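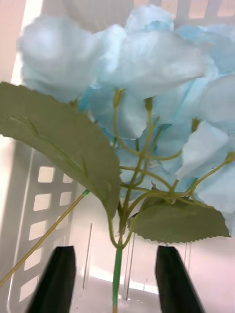 Prillon 519 Stem Cutter
Made by Niskanen
Sold by Cinmont Craft Supply

The Prillon 519 is a one-hand cutter for artificial flower stems. It cuts plastic stems, paper-wrapped stems and the steel wire inside them, and it replaces the household scissors and side cutters that most people start with. Niskanen has made hand cutters since 1971, and the 519 is the smallest model in the current line.

The blades are short and thick, with a shallow notch near the pivot. Put heavy wire in the notch, where you have the most leverage. Use the tips for leaf stalks, loose threads and tags. Ordinary craft scissors will get through thin wire a few times, but the edge dents quickly and then drags on fabric petals.

A spring opens the handles after each cut. The lock is a sliding catch at the end of the grip and can be worked with either thumb. The handles are coated and will clean up with a damp cloth - do not soak the tool or put it in the dishwasher.

What it cuts
Single-wire artificial stems
Multi-wire sprays, one branch at a time
Floral wire, including covered wire
Dry foam and light plastic mesh

What it does not cut
Hardened piano wire
Wood dowels
Chain

In the box
Cutter
Blade cover
Spare spring
Instruction card

Using the cutter
Bend the stem slightly at the point where you want to cut. If it springs back, there is heavy wire inside, so use the notch. Hold both sides of the stem and point the short end down toward the table. Wear eye protection. Cut a little longer than you need, try the stem in the vase, and trim again.

Bare wire ends will scratch glass and can rust in a damp room. Cover them with Koltine stem tape, sold separately. Stretch the tape as you wind it or it will not stick to itself. 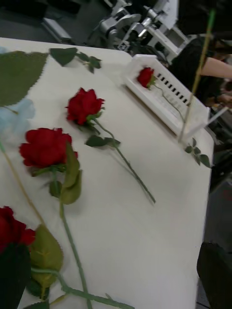

Can I use the 519 on fresh flowers too?
It will cut fresh stems, but we don't suggest it. The blades are ground for wire and tend to crush soft stems. Keep a separate pair of snips for garden flowers.

Care
Wipe the blades after use and put one drop of light oil on the pivot every 500 cuts, or sooner if the action feels stiff. The blades can't be sharpened at home. The spring lifts out with the handles fully open.

Warranty
3 years against faults in material and workmanship. Damage from cutting hardened wire is not covered. Spare springs and blade covers are in the Prillon parts section.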